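マグカップの洗浄と水切り、保管について

茶渋の除去には酸素系漂白剤を用いる。塩素系は金彩や上絵付けを傷めることがあるため、絵柄入りの器には使わない。

## 漂白の手順

1. 中性洗剤で油分を落とす。油膜が残っていると漂白剤が均一に作用しない。
2. 40~50℃の湯1リットルに酸素系漂白剤の粉末5gを溶かす。
3. 器を完全に沈め、25分置く。縁が液面から出ると、そこに線状の色むらが残る。
4. 流水ですすぐ。内側と高台を指でこすり、ぬめりがなければ終了とする。

一度で落ちない場合は濃度を上げず、同じ液を作り直して繰り返す。

メラミンスポンジは釉薬の光沢を鈍らせることがある。使う場合は白無地の内側に限り、力を入れない。耐水研磨紙は2000番でも施釉面には当てない。高台のざらつきでテーブルに傷がつくときは、釉のかかっていない接地面のみを、水をつけた耐水研磨紙で軽くならす。番手は400番から始め、2000番で仕上げる。粉はその場で洗い流す。

## 高台の水分

底の接地面は釉がかかっていないことが多く、素地が水を吸う。陶器では特に顕著で、湿ったまま棚に入れるとカビや臭いの原因になる。磁器は吸水がほとんどないが、高台の内側のくぼみに水がたまる点は同じである。食洗機の場合も、取り出した後にくぼみの水を布で吸い取る。

## 水切り

布巾の上に伏せると、布が水を含んで口縁に湿気がこもる。縁の立ち上がったトレーに伏せる場合は、最初の水が切れた時点で一度トレーの水を捨て、器を置き直す。

- 器どうしの間隔は指一本分あける。
- 持ち手の向きは、隣の器に当たらなければそろえなくてよい。
- 最初の3時間は伏せ、その後は口を上にして一晩置く。
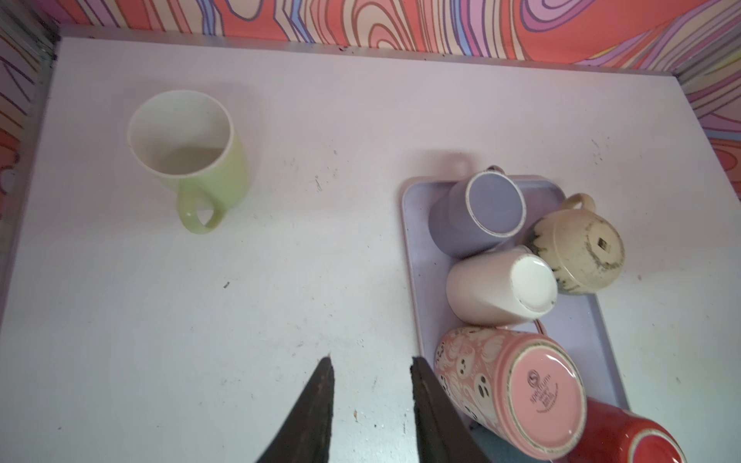
乾燥の確認は底から行う。口縁や胴は釉に覆われていて早く乾くため、判断材料にならない。薄紫のマグのように、伏せたとき平らな底のまわりに釉の切れた斑点のあるベージュ色の輪が見える器では、その輪に指を当て、冷たく感じるうちは棚に戻さない。まだら釉のクリーム色のものも伏せた状態で同様に確かめる。淡い緑のマグは口を上にして立ててあり、内側が白いので茶渋の残りを点検しやすい。この緑のマグには縁の左側に灰色の小さな欠けが見える。欠けのある器は飲用から外し、筆立てなどに回す。

## 保管

重ねるのは二個までとし、間に紙を一枚はさむ。持ち手を掛けるフックは、先端が樹脂で覆われたものを選ぶ。棚板には吸湿シートを敷き、6月に交換する。

文責:Sohail Khattak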